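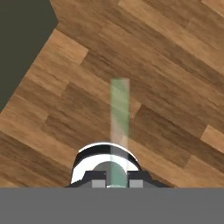
Brivero makes door hardware in a long shed on the edge of Watorstead, and on the open day in February they let visitors in through the dispatch door in groups of 12. The first stop was the planning room, where each new job for the robot arms is tried out on a computer before anyone touches the real ones. The simulated cell has a brown plank floor, which looked more like a lounge room than a factory, and a see-through green bar stands up from the middle of the gripper. The woman at the desk used to work on the packing line. She told us she learned the software over one winter, on paid time, and now spends most mornings there.

From the planning room we walked down to the floor. Martens supplied the arms and Trernow did the installation, which took longer than planned as the old concrete had to be levelled first. There are four arms running at present. Two load hinges into trays, one stacks the trays, and the last was stopped for a change of fingers while we were there.

The site employs 259 people. Our guide said the number is close to what it was before the arms went in, but the jobs have moved. Fewer people lift trays, more people check parts and set up runs. A tray of hinges weighs 20 kilograms, and the older hands on the line were open about what that had done to their shoulders. One of them said he missed the talk, though. With the arms behind fencing the stations are further apart, and you don't stand across from anyone any more.

I asked about the pay. Setters get a higher rate than loaders did, but there's a test to pass, and a few people have chosen to stay in packing. The guide didn't have figures for how many.

The break times have changed too. The line used to stop for everyone at ten. Now it keeps going and people take turns, so the canteen is quieter – and the pies last longer, according to the man serving them.

The tour takes nearly two hours with the stairs. Wear closed shoes, as they do turn people away at the door. Earplugs are handed out but you'll want your own if you're fussy. Parking is on the grass beside the colour coating shed, and the 497 bus stops at the front gate. Tea was free and the sausage sizzle was run by the apprentices.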